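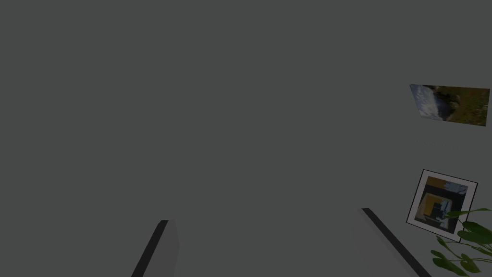
Two Fingers and a Lot of Scrap Aluminum

I share a workshop with Gorazd Karagiannis, and since June most of our bench has belonged to Kurnow, the little arm we're building to shuffle things around at home. So far we've spent $315, and $85 of that went on a wrist motor we fried in one evening (my fault, I swapped two leads and then swapped them again to be sure!).

Gorazd wanted to bolt everything together and see what it hit. I wanted to try it in simulation first, so we spent a whole Tuesday arguing and then did it my way – mostly because the new motor hadn't come.

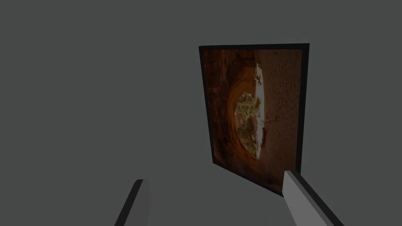
Getting the fingers right has eaten more time than the rest of the arm put together. Our first pair were 30 millimeters longer and flexed like diving boards. The shape we run in the simulator now is a plain thick bar, and I love how dull it is. What I still fuss over is the view from the wrist: with the fingers spread wide, the tip of the right one covers the bottom corner of the framed rock arch, and a corner is just what I'd like to see before I close on anything. Gorazd says to move the camera up. I say shave the finger. We've cut one bracket for his idea and I've got a file out for mine, and the winner goes on the arm this weekend.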